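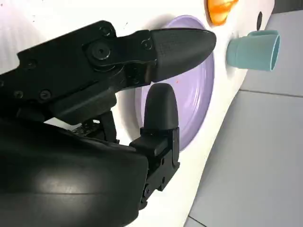
Effie Dow asked whether cups and plates have to be stacked by size before they go away, and the answer is that plates do and cups don't. Her other question, on handles, is covered in the note after step 4.

Section 3. Putting away the Hinidell tableware

Read this section once the shelf has been fixed to the wall and has stood overnight. If the brackets still move when pressed, go back to Section 2.

1. Wash all new pieces by hand before first use. Use warm water and ordinary dish soap. Peel off the paper label on the underside first; it leaves glue behind if it soaks.

2. Dry each piece with a cloth, including the foot ring underneath. Water held in the ring will mark a painted shelf.

3. Stack plates by size with the largest at the bottom. Keep each stack to 5 plates or fewer. Colors may be mixed — a purple plate and a teal one of the same size nest the same way.

4. Stand cups upright in a single row beside the plates. Leave a finger's width between a cup and the nearest plate rim.

Note: Cups with handles take up more room than the plan in Section 1 allows. Turn the handles toward the back corner, or move those cups to the upper shelf.

5. Put bowls on the upper shelf. Bowls from the older Lamont range are slightly wider and should not be stacked inside Hinidell bowls. They wedge.

Caution: Do not hang cups from the plate rail. The rail is only meant to stop plates from sliding forward.

Setting the table

Lay the plate first, then the cup above and to the right of it. On a narrow table (650 mm or less) put the cup directly above the plate instead. Lift plates by the rim with both hands when clearing a full stack.

Chips and replacements

Run a fingertip around the rim of any piece that has been knocked. A rough spot means the glaze has gone, and the piece should not be used for food. Single plates and cups can be ordered from Holla at the Codthorpe counter. Pieces made before December 2021 may differ a little in shade.

Section revised 25 May 2022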